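**Sealing a brown stone floor, 2 coats or 1?**

**tthongsuk**
Basement floor is dark brown stone, rough finish, 400 square feet. The Zernholm can says two coats. My brother-in-law says one is plenty and the second just sits on top and peels. Starting Sunday.

**mudroom_mel**
Two. Rough stone soaks up the first one. Wait overnight between them.

**kbrandt**
Disagree. I did one coat of Vomard and it held up 5 years with a dog. Second coat on my stairs went cloudy. What does the surface look like?

**tthongsuk**
Same sort of dark, mottled brown as this:
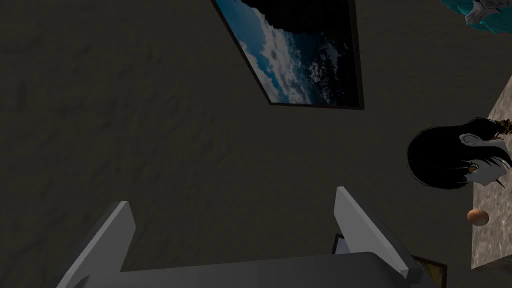
### Page 2

**mudroom_mel**
With a grain like that I'd still do two. Cloudy usually means it went on too thick.

**kbrandt**
It was thin. Try a corner first, and keep the room over 60 degrees.

**tthongsuk**
OK, corner by the furnace first. Roller or pad?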